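Frequently Asked Questions - Recording Program

Jurnura collects demonstrations of household work for robot learning. On this page we answer the questions we receive most often from new operators, from partner sites, and from people who want to use the recordings. If your question is not here, please write to the help desk of your site.

What is a demonstration?

It is one full try at one task, recorded from the start signal to the stop signal. The operator controls both arms of the robot and the system saves the camera views, the joint positions and the gripper commands together. We call this one episode.

Which tasks are recorded now?

At the Gralthorpe site the work is laundry: moving clothes between a tray and a front-loading washer, opening and closing the door, and sorting by color. At the Fallahi site it is kitchen work, mostly dishes and drawers. The sites do not exchange tasks in the middle of a set.

How many episodes are in one set?

A set is closed when it has 1000 accepted episodes. The first laundry set needed 1315 recordings to reach this number. The other recordings were rejected in review, and we keep them in a separate folder with the reason written in the notes.

Do I need experience with robots?

No. We look for patient people who can repeat the same work with attention. The training takes 2 days and you will record practice episodes before anything is counted.

Why does the laundry task use two arms?

One arm keeps the tray level at the opening of the drum and the other arm handles the cloth. With only one arm the tray must be put down each time, and the model would learn a different task. Coordination between the arms is the main thing we want in this set, so please do not rest the tray on the door to make it easier.

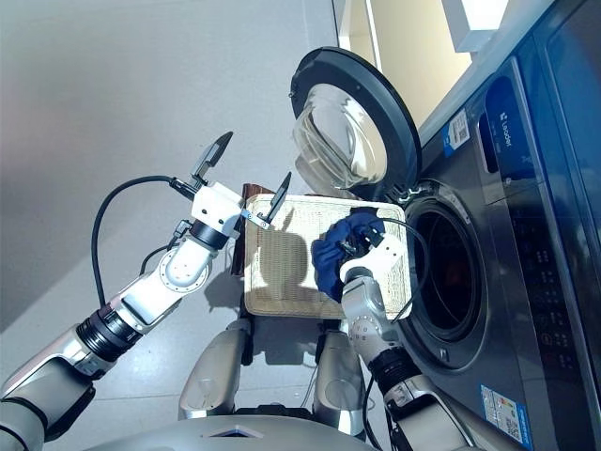
How long should one episode be?

Most laundry episodes are finished in less than a minute. There is no prize for speed. Move at the pace where you can still stop the arm safely, and keep this pace from the first episode to the last one of your shift.

What happens if I drop the item?

If it falls where the gripper can reach it, continue and pick it up. A recovery is useful for the model, and reviewers accept it. If it falls out of reach, press stop, mark the episode as "failed" and reset. Never move the item by hand while the recording is running.

Do I have to change the starting position each time?

Yes, a little. The reset card at your station shows 19 starting layouts. Follow them in order and then begin again from the first. Many new operators like to choose their own positions, but after one hour people usually repeat the same two or three without noticing it.

Who checks the recordings?

Every episode is watched by a reviewer who did not record it. The reviewer looks for missing camera data, sudden arm movements and wrong labels. The labels are written in a tool named Jotus, and you can see there the comments on your own episodes. New comments appear each evening after 6 p.m.

Can I ask for a second review?

You can. Open the episode in Jotus, choose "review again" and write one sentence with your reason - for example, that the stop signal was pressed late but the task was complete. The second decision is final.

Can other teams use the data?

Partner teams can ask for access to closed sets. Open sets are not shared, because the labels can still change. The next laundry set will be closed in October, and requests for it can be sent to the help desk already now.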